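Robot Shoppers Get Their Own Aisle in Cillenham

The Cillenham student robotics club wrapped up its grocery challenge on Saturday, March 16, 2019, and the shelves survived.

Teams had to program an arm to pick items off store shelving and put them in a basket, a chore most of the members have been dodging at home for years. The winner was Nostomix, a two-person entry from Bevstead, with 523 points. Team Sikora took second with 395 and a protest over the scoring of a bag of chips, which was heard, considered and turned down in the hallway.

"Bottles are easy until you have to let go of one," said Nostomix captain Dariusz Kwiatkowski, whose software spent most of October refusing to let go of anything.

A dropped item cost 50 points. Coach Jarosław Urbańczyk had wanted it higher - he pays for the snacks. 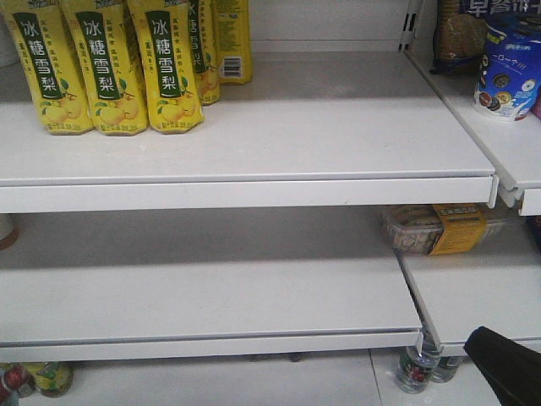
Drinks and snacks on the course shelving, and the shopping basket.

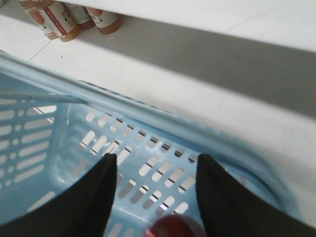 The club meets again in two weeks to pick next season's task. Folding laundry has been proposed, mostly by parents. Urbańczyk is holding out for something with fewer crumbs.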